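Inotley Racquet Club Newsletter
October 7, 2020
By Reece Bainbridge

Fall indoor tennis: what members need to know

The outdoor courts close for the season at the end of next week. The nets on courts 1 through 4 will come down first, and the two courts nearest the parking lot will stay open a few days longer if the weather holds. After that, all play moves inside until April.

Indoor booking works a little differently this year. Slots are 60 minutes for singles and 90 minutes for doubles. You can hold one booking at a time, and once you have played it you can make the next one. Please put the names of everyone playing on the booking sheet, including guests. If you can't make your slot, cancel it by noon the same day so that someone on the wait list can have it. Two missed slots in a month and you lose advance booking for the rest of that month.

We had several questions about the surface. The indoor courts were resurfaced over the summer and they play slower than the old ones. The ball also sits up more, so expect longer rallies. Please wear non-marking shoes only. Running shoes with black soles have already left streaks behind the baseline on court 2, and they are hard to get out.

Fall ladder

The ladder closed last weekend after 583 recorded matches across all divisions, the most since we started keeping the results online. Hülya Avcı finished first in women's singles for the second year in a row. She dropped only one set in September, to Ileck transfer member Dana Price, and won their deciding match 6–4, 7–5. She tells me she changed her second serve over the winter and it held up well all summer.

Men's singles came down to the final Sunday. Bujar Mladenović went into the day one place behind Derek Ellwood and needed a win to pass him. The first set took almost an hour and went to Derek in a tiebreak. Bujar won the next two 6–3, 6–4, mostly by coming to net on anything short. Derek had a sore calf by the end but finished the match. They will be paired together in doubles this winter, which should be worth watching.

In the over-60 division, Mervyn Whiteley took the top spot from his regular doubles partner. The full final standings are posted on the board by the front desk and on the members' page.

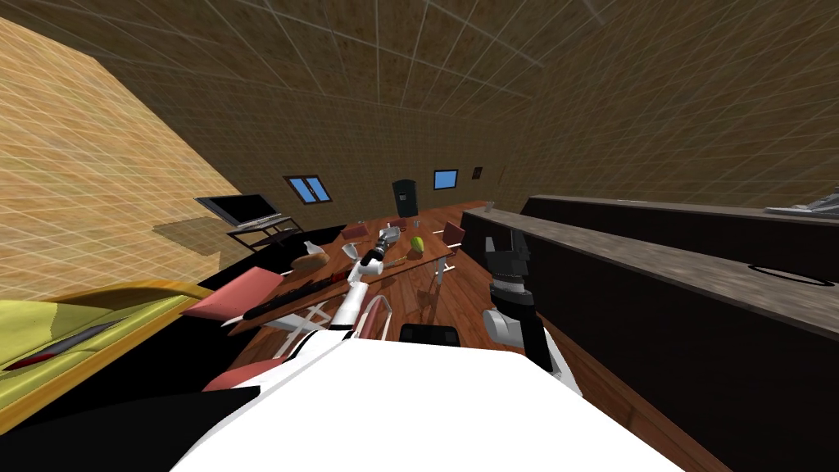
Computer rendering: robot arm over a dining table.

Winter league

League play starts the first week of November. There are four divisions again, and each team needs at least four players and no more than seven. Matches are two doubles and one singles, with a ten-point match tiebreak in place of a third set. Division 1 plays on Tuesday nights. The other nights will be set once we know how many teams have entered.

The entry fee is $40 per player, and it covers court time and balls for league matches. Balls will be handed out at the desk before each match – one new can for each court. Pay when you sign up, please. Last year we were still chasing fees in January.

If you want to play but don't have a team, add your name to the singles list and a captain will call you. Division 3 is usually short of players, so newer members should have no trouble getting a place. Captains need to turn in their rosters by October 23. Changes after that date are allowed only for injury or if a player moves away.

Junior lessons

Hülya will run the junior program again with help from two of our older juniors. The beginner group is full, but there are places left in the intermediate and match play groups. Lessons follow the school calendar, so there is no session over Thanksgiving week. Juniors should bring their own water bottle and racquet. We have a few loaner racquets in the smaller sizes if your child is just starting out.

Stringing

The stringing machine is back from repair. Drop your racquet at the desk with your name, phone number, string choice and tension on the tag. Normal turnaround is three days. If you leave the tension blank we will string it in the middle of the range printed on the frame.

Found on court

A gray zip jacket, two water bottles, a left-hand glove and a set of car keys with a green tag are all in the box behind the desk. Anything not claimed by the end of the month goes to the thrift store.

Questions on booking or the league can go to me at the desk most evenings. Derek is handling the ladder results, so send any score corrections to him.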